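Saturday, October 3, 2020
Cedthorpe shed, dye bench

Third go at the madder. Wool from Clemcombe, 80 g, scoured last night and mordanted in alum at 15 per cent. Florêncio Figueiredo says I scour like a man washing a dog, so this time I went slower and kept the thermometer in.

Bath crept up to over 80 degrees while I was hunting for the lid. Brown. Not a bad brown, if you were after a brown. Skein one is now officially "fox", and the label has been written in pen so I can't revise history. 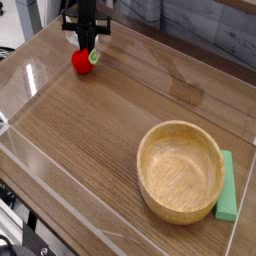
Skein two went in at a lower heat and stayed there for the full hour, with a pinch of chalk for the water, which at our end of town has all the mineral content of a polite apology. Much better colour. I'd still call it brick, and what I'm chasing is the bright scarlet of that little toy apple with the pale green leaf, which madder on its own will probably never give me. Subramaniam's notes say cochineal over the top. Subramaniam's notes also have a coffee ring over the quantities – typical.

Skein three is steeping cold for 7 days, lid on, DO NOT STIR (Florêncio).

To do: order cochineal from Polley, wince at the price. Find the other glove. Rinse fox again, it's still bleeding into everything, including my good grey towel.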